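Print this page | E-mail this page

CHAPTER 10
Where the Visitor Sleeps: Lodging and the Small Destination

Most introductory courses in tourism begin with the attraction. There is a waterfall, or a cathedral, or a battlefield with a good parking lot, and people travel to see it. This book did the same for nine chapters. We now turn to the less photogenic matter of where those people put their suitcases.

Visitors who stay the night spend more than visitors who don't. They eat dinner, for one thing, and then they have the nerve to want breakfast. A town that persuades a day-tripper to stay until morning has sold a bed, two meals and very possibly a rain jacket. A town that fails to do so has sold a postcard and the use of its public restroom.

Consider Tandthorpe, a harbor town we will return to throughout this part of the book. In a busy month it receives plenty of buses. They arrive at eleven in the morning, empty themselves beside the sea wall, and are gone by four. For years the town council measured its success by counting buses. When it finally asked how many beds the town had, the answer was 38, and six of those were in a hostel that closed in November and reopened when the owner felt like it. 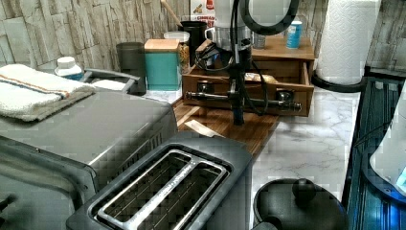

10.1 What Counts as a Bed

You might expect a bed to be an easy thing to count. It has legs and stays where it is put. In lodging statistics, however, a bed is a matter of opinion. Some regions count rooms, some count bed places (a double bed is two), and some count whatever the owner wrote on the form. A sofa bed may be two places in July and furniture in the winter.

The island of Uibo offers a good lesson. Its tourist office once reported 1096 bed places, a remarkable figure for an island with one grocery store. Aleksandra Dudek, then a graduate student with a bicycle and a free summer, set out to check it. She found 612. The rest were made up of campsites counted by the square yard, boats whose owners had once considered renting them, and a guesthouse entered three times under slightly different spellings.

Dudek's study is worth reading in full, partly for the method and partly for the footnotes, which grow shorter-tempered as the hills get steeper. Her main point is simple. A place that believes it has more beds than it has will advertise to people it can't house, and those people will go home and talk about it.

For the rest of this chapter we use bed places, and we count only those that a stranger could book and sleep in. Sofa beds count if the owner would sleep on one.

10.2 The Self-Catering Stay

Hotels get most of the attention in older textbooks, since hotels have managers and managers answer surveys. In small destinations the larger share of beds may be in apartments, cottages and rooms over shops. The guest in such a place has a kitchen and is therefore assumed to be cooking. 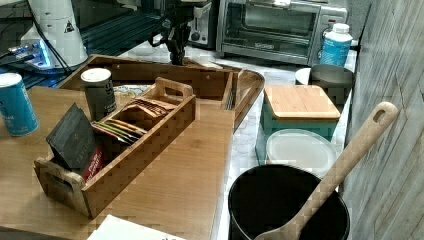 This assumption deserves a poke. Guests choose a kitchen for many reasons, and cooking is only one of them. Families want somewhere to feed a small child at five in the morning. Walkers want sandwiches. A good number of people simply like to know the kitchen is there, in the way that some people pack running shoes.

The local effect is mixed. Self-catering guests tend to buy from bakeries and grocery stores, and they often stay longer — a week in a cottage is easier on the purse than a week of restaurant menus. Restaurants may grumble about this. In Skornus, a mountain village with two restaurants and a great many cottages, both restaurants grumbled, and one of them then opened a takeout window and stopped. 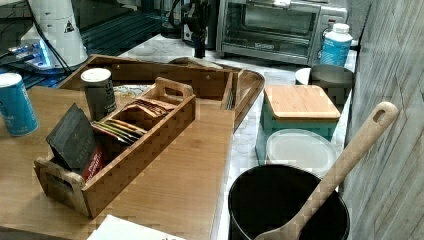
Figure 10.3. Tea bags in a divided caddy, with a canister and a tray behind.

10.3 Seasons, and What to Do with Them

A bed that isn't slept in tonight can't be saved for tomorrow. Economists call such goods perishable, a word they share with lettuce. The owner of an empty room in the off season still pays for the roof over it, and must decide whether to cut the price, close the door, or invent a festival.

All three have been tried on the Wunarer coast, sometimes in the same month. Price cuts brought guests who expected the same price in summer. Closing saved on heating but left the cafés with no customers, so the cafés closed as well, and the guests who did turn up found a handsome promenade and nothing to eat. The festival was devoted to herring. We examine its accounts in Section 10.5, where students with a weak stomach for depreciation tables may wish to work in pairs.

Before going on, look up the number of bed places in your own town or county. Write down where the figure came from and what it includes. Then telephone one of the places listed and ask whether it is open.

Share this page (10) | Comments (0) | Print | E-mail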